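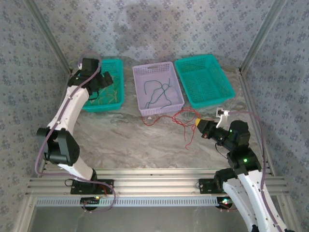 3.2 紐状物の仕分けと収納かご

図3 かごを用いた紐状物の仕分け。奥の壁沿いにかご三つ、手前の床に赤い細線の束。

本節では紐・コード類の片付けを扱う。衣類や食器と違い、紐状物には決まった「置き姿」がない。畳めない、積めない、並べてもすぐ崩れる。家庭内の収納に関する既往の議論では「小物」に一括されることが多く、単独で取り上げた例は少ない。Vosville地区の住戸を対象とした予備調査でも、紐類の置き場は引き出しの奥、玄関の袋の中、等まちまちであった。回答総数は639件、うち紐類専用の置き場をもつと答えたものは35件にとどまる。

そこで本研究では、蓋のない樹脂製のかごを仕分けの単位とした。図3では左のかごに麦わらか細紐のような淡い黄褐色の束、中央の薄紫のかごに波打った暗い青緑のコードが入り、右のかごは空である。左右は青緑系で似た色、中央だけ色が異なる。穴のあいた側面は中身の見当をつけるのに都合がよいが、細いものは穴に引っかかることがあり、この点は4章で再度述べる。

分類の基準は色と太さの二つのみ。用途による分類(梱包用、手芸用、配線用など)も当初検討したが、予備調査の段階で判断が割れたため採用しなかった。同じ紐を梱包用とする人もいれば手芸用とする人もいる。色ならば迷いが少ない。ただし淡色どうしの区別は照明に左右されるため、壁紙や床の色との関係も記録することととした。図3の壁は淡い青灰色の地に小さな濃色の花柄、床は灰と白のマーブル模様で、赤い線は床に対してよく目立つ。淡い黄褐色の束が同じ床に広がった場合はどうか。これは別途検討。

次に、床に広がった束の扱い。赤い細線は中央のかごの手前でゆるく絡み、一部が手前側へ伸びている。こうした束では、端をつまんで引くと絡みが締まりやすい。束の中ほどを下からすくい、かごの縁を越えるまで持ち上げてから降ろす方が後の処理は楽である。はみ出した端は最後にまとめて入れる。途中で一本ずつほどく作業は、仕分けとは別の工程とみなし、所要時間に含めない。

かごの間隔についても触れておく。詰めて並べると場所は節約できるが、長いものの端が隣に垂れる。Stelis式の配置(間隔なし)とBaloyi式の配置(間隔あり)を比べたところ、隣のかごへの混入は前者で14件、後者では見られなかった。試行数は各800回。差は明らかだが、線の長さを揃えていないため、数値はあくまで目安としてて扱う。

なお、かごへ収めた後の見た目の整い方は評価に含めていない。紐が底で渦を巻いていても、縁から大きく出ていなければ収納済みとする。この基準はGradoraでの聞き取りに基づく。きれいに巻いてから入れるという回答もあったが、日常的に続けている世帯はごく少数だった。巻き方の影響は次節で扱う。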